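Old tower, keep it or dump it?

flullum_fan
My desktop is 11 years old and I use it for email, taxes and one farming game my kids got me hooked on. It takes 123 seconds to boot (yes, I timed it, I was mad). The shop in Etisdale wants more to fix it up than I paid for my bike! Would you put money into it or just buy a little mini PC?

csonka88
Keep it. Put in a solid state drive and more memory and you'll think it's a new machine. I did my mom's last July and she quit calling me about it. Towers are great for this, you lay them on their side, pop the panel and there's the board, the processor socket, everything right in front of you. 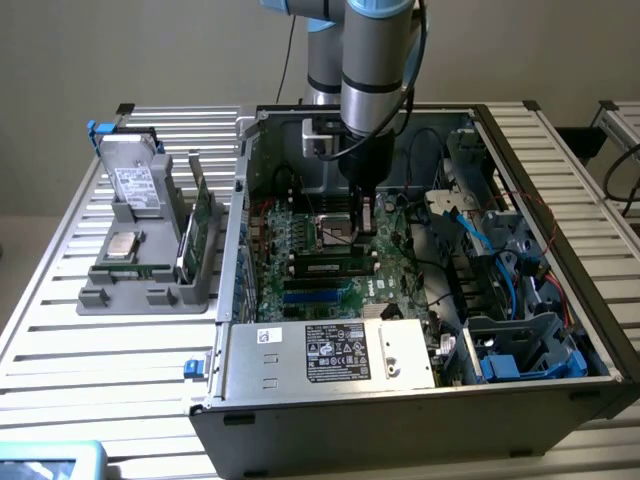

Breltia says no way, sorry. I kept an old tower going for years and the power bill alone made me sick. Then the power supply died and took the drive with it. Mini PCs are quiet and fit behind the monitor.

csonka88
A dead power supply can happen in anything. And good luck adding parts to a mini, half of them you can't even change the memory.

tinhat
How much memory is in it now? If the board only takes 8 gigs I'd side with the mini people.

flullum_fan
Just looked, it takes up to 28 according to the sticker my brother put on there, which can't be right?? Going to look up the manual tonight.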